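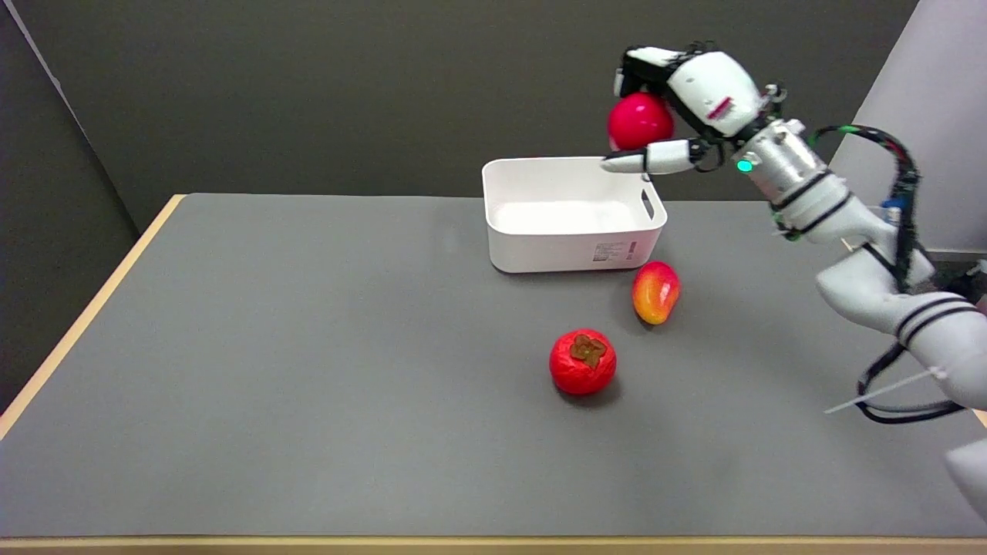
White bin on the gray table, with red fruit

Stotlow Community Pantry
Minutes of the February planning meeting, Gilchrist Room

Present: Bronwyn Kereama (chair), Delwyn Cosgrove (minutes), four pantry members
Meeting opened at 6:30 p.m.

1. Previous minutes
Accepted with one correction: the Barnitz delivery was 44 boxes, and the figure in item 3 should be changed.

2. Fruit bins
Bronwyn reported that the cardboard trays are wearing out and leaving scraps in the fruit. The open white plastic bins are easier to wipe down and the rounded corners do not trap dirt. Agreed to use plastic bins for all loose fruit. Delwyn to order 18 more, spending no more than $152.

Fruit is to be placed in the bins by hand and not tipped in from the box. Bruised pieces go to the compost pail before packing starts. Bins are to be filled no higher than the rim so they can be stacked with lids on - Delwyn will check that the lids fit before ordering.

3. Table layout
Fruit stays on the gray table and canned goods move to the shelves by the door. One member asked for the bread to be kept closer to the fruit. Left as is for now.

4. Cleaning
Bins to be washed after each session and left upside down overnight. Bronwyn to write up a short notice for the sink.

5. Fidier Street pickup
Expecting 120 bags next month. Two drivers still needed. Carried over.

6. Other business
The key to the side door is missing again. Delwyn to have two copies cut.

Meeting closed at 7:40 p.m.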